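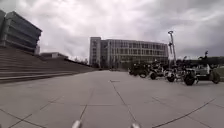
Kenji Haddad

Milovan Kneževič lights up when you mention paving joints. He writes the path planner at Rallau, and for most of March his robot has been out on the big plaza, learning to tell a dark line from a drop.

"To a camera, a seam between two slabs can look a lot like a curb," he says. "Our first planner braked for all of them. It was like walking with someone who's scared of sidewalk cracks!"

The fix was a second map layer, which they call Fledby. It scores every patch of ground by how sure the software is, and the planner slows down only where the score drops. Kneževič replayed 1647 logged runs through it before he let it steer.

Steps on the left, parked motorcycles and scooters on the right – he loves the place for that. "Spokes are wonderful and awful. You see daylight through them, so the depth estimate goes right through too. We now pad anything thin by 200 millimeters and check again up close."

And the open middle? "That's the hard part for localization. Big grey slabs, all alike. We lean on the building fronts and the lamp post, and they do fine, even under heavy cloud."

He's already on to the next thing, a replay tool that lets you drag a slider and watch the planner change its mind. He showed me on Thursday, and I didn't want to give the laptop back.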